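Subject: Re: [wilbridge-film] Which comedy for the spring evening?

On Tue 9 April the programme desk wrote:
> We have the hall until half past ten, and it's down to two:
> "Priletti's Wedding" or "The Ikemach Account". Any strong feelings?
> The January film drew 63 people and we'd love to match it.

Hello all,

Strong feelings, yes, I'm afraid! I'd go for Priletti's Wedding without a second thought. I saw it again over the winter and had forgotten how long it holds back before the two of them even share a table -- all those missed trains and the business with the wrong suitcase -- and then the dinner, which had me laughing so much I had to wind it back and hear the lines again.

The Ikemach Account is a perfectly nice film and I wouldn't walk out of it, but the office plot takes over in the middle and you rather lose the sister, who is the best thing in it.
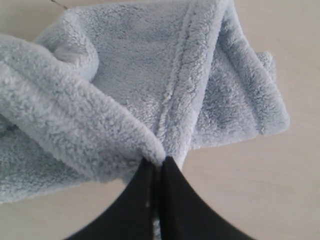

The other point in favour of Priletti is the print. Rusnák have a subtitled copy that has been cleaned up beautifully, and the songs sound lovely on it. If we do go that way, could we please start at seven sharp? Last time the trailers ran on and four of us from the Wilbridge end missed the last bus, though we had a very jolly walk home talking it all over.

Happy to bring the shortbread again, whichever one wins.

Warmest wishes to everyone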